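Kitchen countertop

From the Grarwood Encyclopedia of the Home, entry 417

Print this article | E-mail this article

A kitchen countertop (also counter, or worktop in British usage) is the flat surface on top of the base cabinets, used for preparing food, for standing small appliances, and for holding whatever has come in from the store and not yet found a home. It is the hardest-working surface in most houses, and a wonderful thing to study, because every household arranges it a little differently!

Layout

In most North American kitchens the counter sits between a row of base cabinets and a row of upper cabinets. The strip of wall in between is the backsplash, which may be tiled, paneled or simply painted. The counter usually meets the sink at one end and turns a corner at the other, and the corner is the deepest and most awkward part of it. Things pushed back there tend to stay there.

Electrical outlets are set into the backsplash, and their position decides more about a kitchen than people expect. Appliances gather near the plugs, and the clear stretch left over becomes the working area. Under-cabinet lighting, mounted along the bottom of the uppers, lights the wall and the back of the counter, where a ceiling lamp behind the cook would throw a shadow.

Granite

Granite became a favorite for home counters late in the twentieth century and is still widely used. It is cut in slabs, polished, and finished along the front with an edge profile (rounded, beveled or square). No two slabs match, and the speckled kinds, with beige, gray, black and rust flecks all mixed together, are a delight up close. They also hide crumbs extremely well, which some owners count as a benefit and others find out about with the palm of a hand.

Granite stands up to scratching and to a fair amount of heat. It is slightly porous and is normally sealed. Oil, wine and lemon juice are best wiped up soon. A trivet is still recommended under very hot pans.

Small appliances

Appliances used every day generally live on the counter, and those used once a month belong in a cabinet. Between the two lies a large and happy gray area. The soda maker is a good case: it is tall, it needs headroom for the bottle, and it is used in short bursts, so it tends to be given a permanent spot along with its bottle and cap. A measuring jug or a tall plastic cup often ends up beside it.

The survey of home kitchens in Bevent, carried out in October, looked at 191 households and recorded up to 12 separate objects on a single yard of counter. The busiest counters belonged to the people who cooked the most.

Bowls, dishes and produce

The fruit bowl is the oldest piece of counter furniture still in daily use. A wide, shallow bowl is better than a deep one, as fruit at the bottom of a deep bowl bruises and is forgotten. Clear glass lets you see what needs eating.

Garlic keeps well at room temperature in a dry, airy place. Whole bulbs should be left unpeeled and unwashed, and an open dish suits them better than a sealed box. Rectangular glass dishes, made for baking or storing leftovers, are often pressed into service for this and do the job nicely. Onions like the same conditions. Potatoes prefer the dark and should be kept apart from onions.

Drying mats and towels

A ribbed mat near the sink lets air pass under glasses and bowls. Dish towels are commonly hung over a cabinet door below the counter, within reach of wet hands.

See also: Backsplash; Base cabinet; Fruit bowl; Swanepoel edge
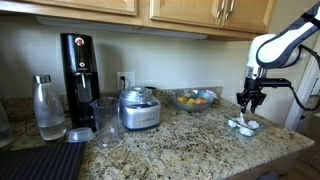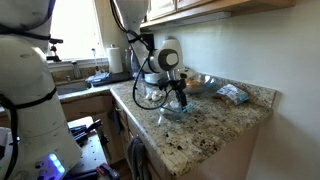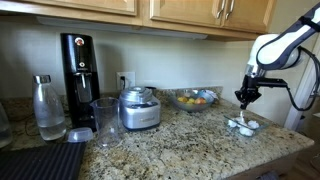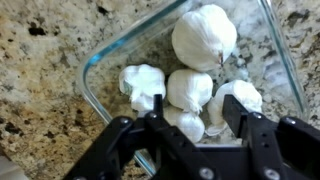
Speckled granite in a home kitchen, four views. The last is a close look at whole garlic bulbs in a glass dish.

Reader comments (3)

granitefan1074: Great entry. Please add something on soapstone, we put it in last year and I could talk about it all day.

Sisham kitchen table: Our garlic sits in an old pie dish by the window. Is the sun bad for it?

m_oven: Sun is bad for it, yes. Move it to the shady end and it will last a lot longer. Loved the bit about crumbs.

Contact the editors | © Grarwood Encyclopedia of the Home | Last revised 24 January 2018 | Back to top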